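Plusar data collection group - minutes of the November meeting

Present: Anca Pîrvu (chair), Lucas, Hye-jin, Tomasz, Brigid (minutes)
Joining by call from the Sutdale site: Owen, Farida
Excused: Marek
Start: 2:05 p.m.

1. Minutes of the last meeting

Accepted with one correction. Under point 4 it was written that Farida will order the new gripper pads. It was Owen who promised this, and he has ordered them. The file on the shared drive is corrected.

2. State of the collection

Lucas presented the numbers. The set now has 3054 accepted episodes from both sites together. The rejected episodes are kept in a separate folder and are not part of this number. Anca asked if the double uploads from Sutdale were removed before counting. Lucas confirmed that they were removed.

The distribution between tasks is still not good. Picking up and placing rigid objects is the biggest part. Tasks where both arms must work together are few, and tasks with cloth are the fewest. Hye-jin reminded that the training people at Manzano asked for the cloth tasks already in the summer, and that they will ask again when they see this table.

Decision: until the next meeting, the two-arm station records only two-arm tasks and cloth tasks. Single-arm tasks continue in Sutdale.

3. Quality of the demonstrations

Tomasz reviewed 40 episodes, taken by chance from the last delivery. He watched each one in full speed and again in slow speed. In 9 of them he found a problem that should have been marked by the operator and was not marked. The most common is a long pause in the middle, when the operator stops to think where to put the second arm. The second most common is that the operator corrects a bad grasp by pushing the object against the table.

There was a longer discussion about the pauses. Owen's opinion is that pauses should be cut out automatically, because the model learns to stand still. Hye-jin does not agree. She said that a cut makes a jump in the joint positions, and a jump is worse than a pause. Farida proposed to keep the pause but to put a label on it, so that the training people can decide for themselves. Anca supported this.

Corrections of a bad grasp should stay in the data. Everybody agreed here. They are useful examples, only they must have the label "recovery", and the operator must not reset the table in the middle of the episode.

Decision: two new labels, "pause" and "recovery". Tomasz writes the definitions, with a short video for each. Operators receive them before they record again.

4. Objects and arrangement of the table

Brigid asked how often the objects on the table should be changed. At the moment each operator does it when he or she remembers. In the last delivery there was one arrangement that was used for 29 episodes one after another, with very small changes. Lucas showed that the model trained on it was looking at the position of the objects and did not care about the instruction.

Proposals that were discussed:

- Change of the arrangement after every five episodes. Owen thinks this is too slow for the operators. Anca thinks it is acceptable if the objects are prepared in a tray before the session.
- Mixing of simple shapes with larger things, so that some objects are partly hidden from one camera or another. Hye-jin wants more of this. In her opinion the arrangements are too clean, with everything standing separate and easy to see.
- Use of cloth also when the task is not about cloth. A fabric that makes a fold in front of the objects changes how the low camera sees them. Farida will try this also in Sutdale.
- Objects with a shiny surface. Tomasz warned that the highlights from the ceiling lamps are strong. No conclusion; he will compare some recordings with and without the blind.

Decision: change after every five episodes, starting with the next session. The operator writes the number of the arrangement in the session sheet.

5. Cameras

The fixed cameras were calibrated again after the bench was moved. Lucas asked all operators not to lean on the bench and not to hang anything on the camera stands. The ceiling is too bright in the recordings from the low camera. Lower exposure makes the objects dark, so Lucas prefers to leave the exposure as it is and to turn the camera down a little. This means one more calibration. Hye-jin asked that it be done before the cloth tasks begin and not after, otherwise there will be two groups of data with different views.

Decision: Lucas does it this month. Old and new view get separate names in the metadata.

6. Delivery from Carker

The replacement cables from Carker have not arrived. Anca wrote to them twice and received only an automatic answer. The present cable on the right arm still works, but the operators should stop the session if the arm loses connection, and not try to hold the plug with the hand while recording. Anca will call Carker by telephone.

7. Operator hours

Sessions are now two hours long with one break. Farida reported that the quality in Sutdale goes down clearly in the second hour. She would like to try sessions of 90 minutes. Anca is worried about the total number of episodes, but she agreed to a trial until the next meeting. Tomasz will review the same number of episodes from long and short sessions, without knowing which is which.

8. Other business

Brigid asked that the session sheets be filled in on the same day. Several were filled in later from memory and the times do not match the recordings.

The key to the storage cabinet is missing again. Who has it, please return it to the hook.

Action list

Anca - telephone call to Carker
Lucas - low camera and calibration, new names in the metadata
Tomasz - definitions and videos for the labels, comparison of highlights, review of long and short sessions
Hye-jin - list of two-arm and cloth tasks, sent to Manzano for comments
Farida - trial of 90 minutes, cloth arrangements in Sutdale
Brigid - new column for the arrangement number in the session sheet

End: 3:40 p.m.

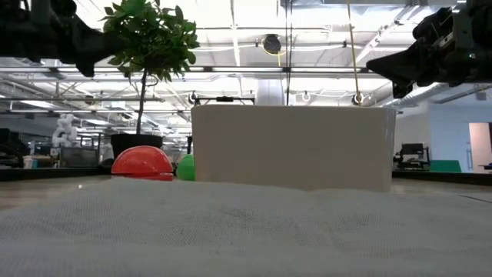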